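Onholm: tray clearing controller for two-arm robots

Onholm is the perception and control code we use at Tramolness to clear small items from low tables into a tray. It runs as 4 processes on one machine and talks to the arms through the Nidis driver. Jocelyn Dagdag maintains the planner and the tests.

Segmentation

Depth is unreliable on clear tabletops, so the table surface is fitted from its rim and the objects standing on it. Set surface_mode to rim for glass and to plane for everything else. 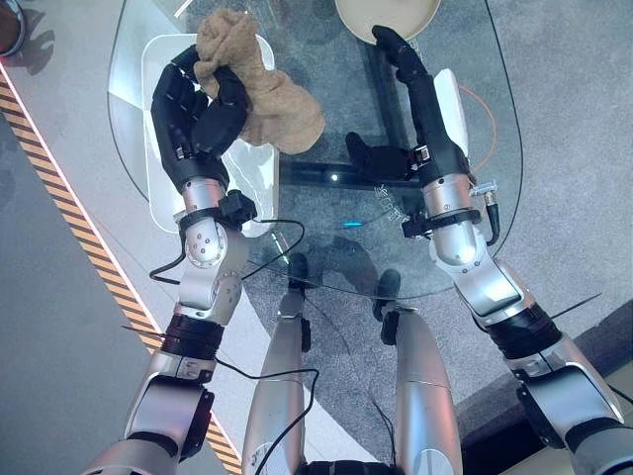 Soft objects go through a separate grasp path. The mask is shrunk before grasp points are picked, which keeps the fingers off loose edges. With a towel bunched in the left hand and one side of it hanging toward the glass, the mask covers part of the tray too, and the tray pose is held at its last good value until the overlap drops. Raise hold_frames if the tray estimate jumps.

Rigid and lumpy objects use the default path. The thumb side is chosen first and the other fingers close to a torque limit. The arm without a task holds an open hand outside the planned path of the other one.
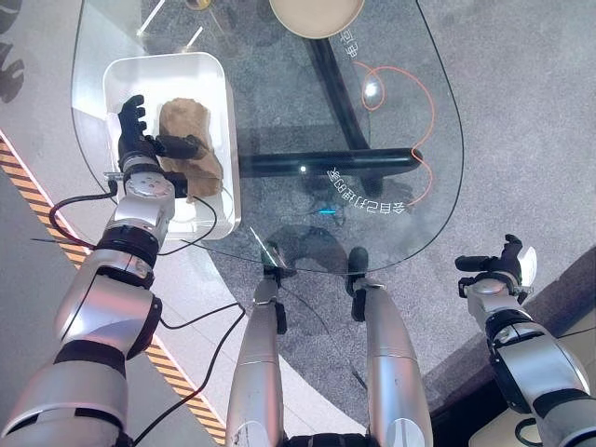 Configuration

surface_mode: rim or plane
hold_frames: default 34
max_retries: default 2
idle_hand: open or closed
ignore_below_surface: true for glass tables, so that cables and floor markings seen through the top are dropped from the obstacle map

Wrist cameras

Wrist views are used for finger checks only. Expect a large part of the view to be the hand housing and the fingertips. Masks for both are in masks/wrist and need to be redrawn if a camera is moved.

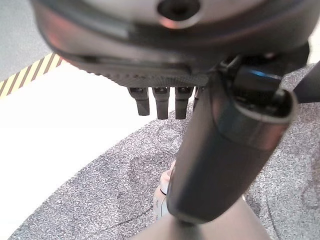 Known problems

Reflections on glass can show up as small objects. The Le Roux filter removes most of them but adds a delay.
Logs roll over after 1,000 entries. Copy them before a long run.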